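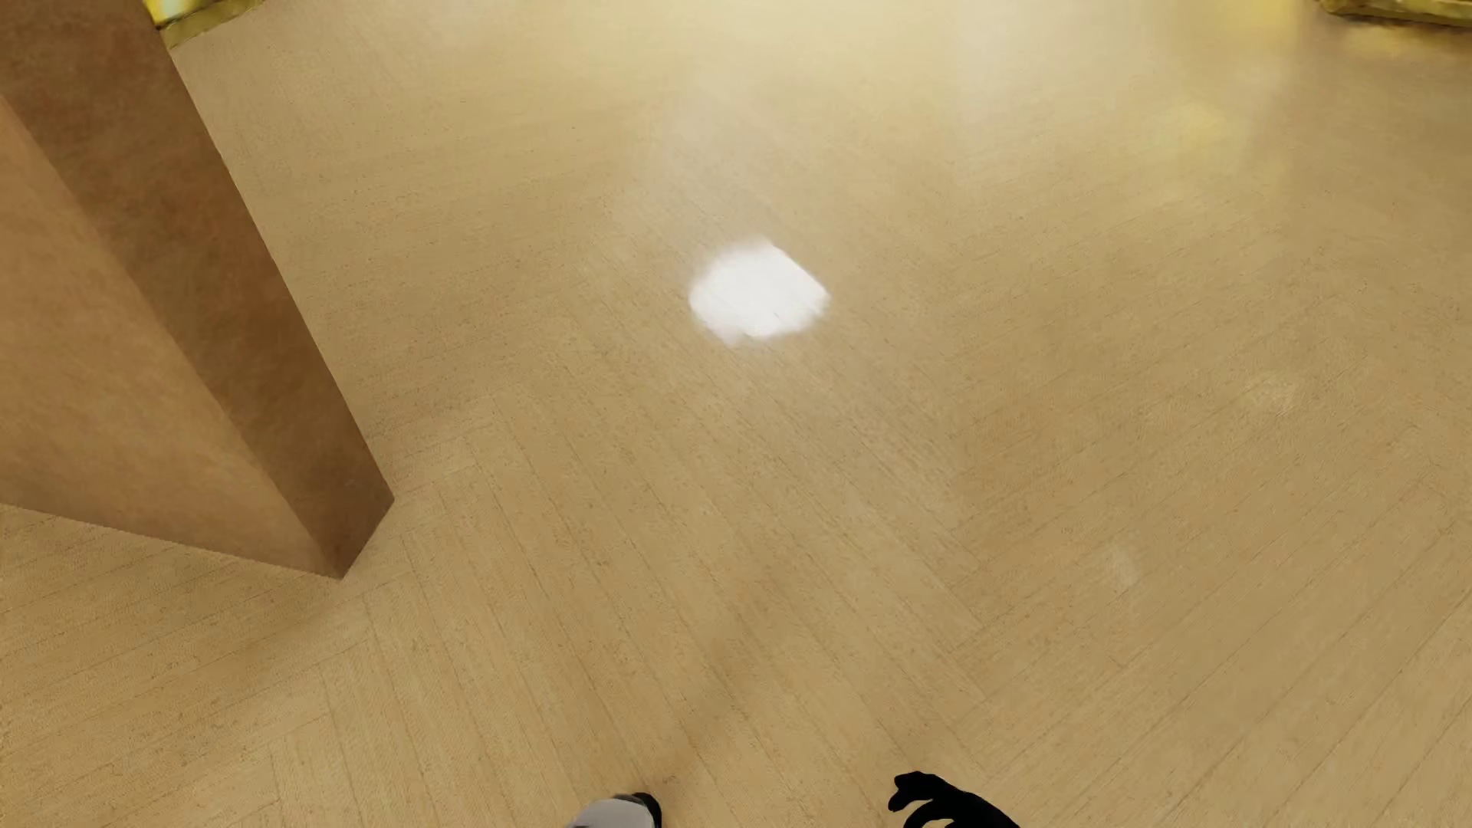

A herringbone-like pattern in light tan, narrow boards.

Blog > House > Floors

What I learned from living with a wood floor for a year

We moved into the flat in Okent last March, and the first thing I had to make a decision about was the floor. The old carpet had gone by then and the boards under it were no good. I had never bought a floor before. I had walked on them, and that was the extent of it.

I went for oak, laid in a herringbone, from a small place called Vandeck on the trading estate. They had a sample rack along one wall and a man who let me take six pieces home in a carrier bag. I would recommend doing this wherever you buy. The piece I liked best in the shop looked grey in my front room, and the one I had nearly left behind was the one we ended up with.

The price for the boards, glue and underlay came to just under 3,000 pounds, and the fitting was on top of that. Herringbone costs more to lay than straight boards. There is more cutting, more waste at the walls, and the fitter has to find a centre line and stick to it. Ours spent most of the first morning on his knees with a chalk line and did not glue anything down until after lunch. I did wonder what I was paying for. By the end of the second day I could see it, as the pattern runs from the door to the window without drifting.

The boards had to sit in the room before they were laid. The leaflet said two days and the fitter said a week, so we gave them a week. We ate in the bedroom and stepped round the boxes. If you are planning this, add that week to your dates, and leave the heating at whatever you normally have it on.

Finish was the next question. You can have lacquer or you can have oil. Lacquer is tougher day to day and you mostly leave it alone. Oil marks more easily but you can mend a patch without doing the whole room. I chose oil, and I am still fairly happy with that. The tin we use is a maintenance oil by Pravia — one tin did the whole room and there is some left in the cupboard under the stairs.

Cleaning is simple once you stop using too much water. I sweep most days and go over it with a nearly dry mop every other week. The first mop I bought held far too much and left the floor looking cloudy. The second has a flat head and a washable pad and is much better. I don't use a steam cleaner on it. My sister-in-law does on hers and says it is fine, but hers is tile.

Things that have gone wrong so far: a dent by the bookcase where I dropped a tin of chickpeas, a ring from a plant pot, and a scratch from moving the sofa without lifting it. The ring came out with fine sandpaper and a bit of oil. The scratch has faded. The dent I tried to lift with a damp cloth and an iron, which worked on half of it. I have stopped looking at it.

Gaps opened up in January when the heating was on all day. They were thin, but I noticed every one of them. By May they had closed. I asked at the shop and was told this was normal, and to keep an eye on how dry the air gets. I bought a cheap humidity meter for that and it now sits on the windowsill. Anything below 40 and I hang the washing in there.

Sunlight changes the colour too. We had a rug from Angelovski down by the window from the first month, and when I took it up to beat it there was a clear shape underneath. Oak gets darker and a bit more yellow with light. I now turn the rug every couple of months, and I wish I had left it rolled up for the first summer.

Felt pads are worth the money, but not the stick-on ones. They slide off sideways and leave glue behind. The sort with a small nail in the middle have stayed put on every chair.

Noise is the last thing. A bare floor is louder than carpet, and we have people below us. I went down after the first fortnight and asked. They said they could hear shoes but not socks, so we take our shoes off at the door now — I bought a rack for the hall and it is already too small.

The hall itself still has its old vinyl. I have a quote for doing it to match, and I will probably go ahead in the autumn, once I have worked out where to put the coats.

Filed under: Floors, Flat, Things I bought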